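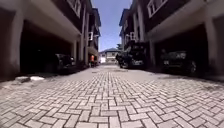

The lane between the terraces, paving in a zigzag

Ticket: Subtitles drift on the 1940s melodrama collection
Product: Lodach player, Skenano film channel
Status: Resolved

Original report
Hello! First, thank you for putting these old weepies up, I've been having the best month with them. The trouble is the subtitles. They start out perfectly in step, and by the 70 minute mark they run 2 seconds ahead of the actors. In the big staircase quarrel I read the heroine's comeback before she has even turned around, and she has such a wonderful turn! Sound and picture match fine. It happens on the TV app and on my laptop too.

Reply from Skenano support
Thanks for the lovely note. Could you tell us which films do this, and whether it still happens if you start playback from the middle?

Update from customer
Checked 6 films last night (no hardship at all). Only the restored prints do it. The older transfers are spot on from the studio logo to the end card. Starting from the middle makes no difference, the drift is already there when I jump in. I also tried:
- signing out and back in
- clearing the app cache
- switching from English captions to French, same drift
- turning captions off and on during the ocean liner scene

Reply from Skenano support
Super helpful, especially the bit about restored prints. The caption files came from Semwal and were timed to the older transfers. The restorations by Javusar run at a slightly different frame rate, so the gap grows as the film goes on. We're retiming them now. Until then, Settings > Captions > Delay lets you push them back by hand.

Update from customer
The delay setting works! I had to nudge it twice in one picture, but I got through the farewell at the train station with every word in its place, and I cried right on cue.

Reply from Skenano support
New caption files are live for all the restored prints. Please set Delay back to 0 and reload the film page.

Update from customer
Reloaded, reset, and watched one straight through, all 100 minutes. Perfect to the last line! The French captions are fixed as well. Please close this, I have a double bill to get to.

Ticket closed by customer.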